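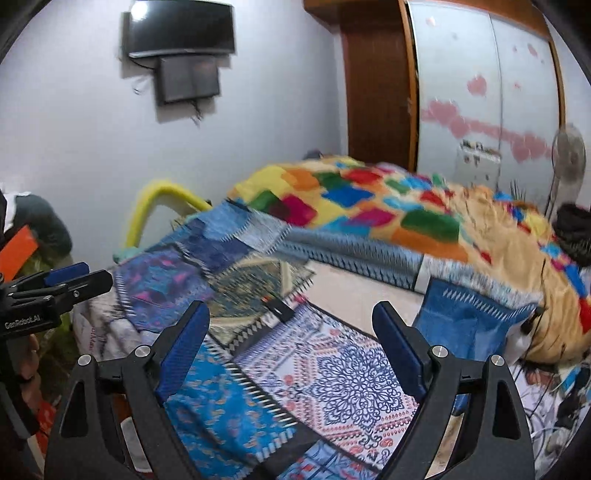 How do I reserve a room at Groltemlow Guest House?

Please send us a message with your dates and the number of guests. We reply before 16:00 on the same day, and the room is kept for you when we receive the deposit of 390 rand.

Search for: Search FAQ Type your question

Can I come late in the evening?
It is possible until 22:00. If your bus is delayed, please call Thulani Tshabalala and he will open the gate.

Is breakfast in the price?
Breakfast is paid apart, 54 rand for each person. In June the kitchen opens one hour later.

How can I get my deposit back?
Write to Elmarie Ndlovu at least two days before your arrival. She returns the full amount to the same bank account from which you paid.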